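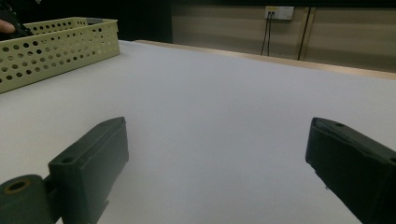

Good morning, and thank you for coming. My name is Remedios Benítez and I will speak about how we wrap and pack small goods in cloth bags at Stukinwood. I want to begin with the table, before any bag. When I came to the packing room in September, every table was full of tape, labels and cups, and we lost time only from moving these things. Now the rule is a clear surface, smooth and white like the one on the screen, with even light on it. On white you see a loose thread or a crumb of dried lavender at once. (Pause. Ask who packs on a dark table.)

Next point, the cloth. We buy from Enriquez and from Onura. The Onura cloth is softer and makes a nicer fold, but it slips when you tie it. For the Geso gift line we needed 2,000 bags and we tried both. I prefer Enriquez for anything heavier than soap. Please do not iron the cloth too flat, a little texture helps the knot.

How to close the bag. Put the goods in the middle, lift the four corners together, turn one time, then tie. Do not pull the corners one by one, or the bag will lean. The folds should fall freely to the table. If the bag can stand alone, it is ready for the basket. 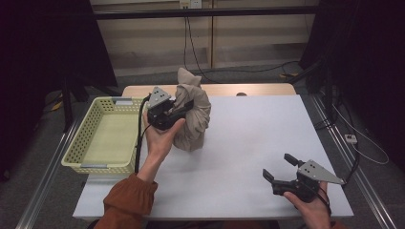 Beige cloth bundle standing upright, empty basket at the left side of the table.

(Leave this slide while I talk about baskets.)

I like plastic baskets with small holes in the walls, because the cloth can breathe and you can see from the side how full it is. Metal handles are better for us than plastic ones, which cut the fingers. Keep the basket on the same table as the work, do not put it on the floor. We pack 50 bags for each order sheet, and a full sheet goes to the shelf before the next one starts.

Last slide has the costs. We spent 549 dollars on baskets and cloth for the test. If there is time, show the knot with the sample bag. Questions after, and the sample cloths are by the door, please take one of each.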